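Pirngate Workshop Papers > Semeo > Section 3

3.2 The shared bench build

We put Semeo together over 13 evenings in the Skivgate workshop, which we share with some very patient woodturners, and most of that time (we say this fondly) went into the hands. The shelf task came later, once the fingers would close evenly.

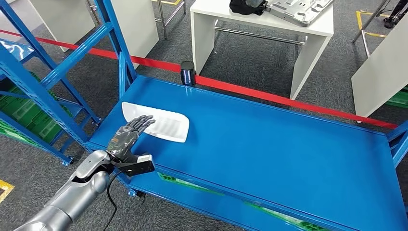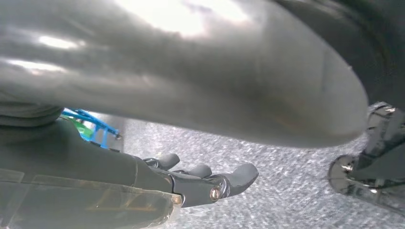
Figure 4. Semeo's hand hardware, over the shelf tray (first) and close up (second).

Our grip settings were borrowed from Kun, our earlier arm, and we softened them bit by bit over 16 trials until we were happy with the behaviour.

Contact the authors | Back to top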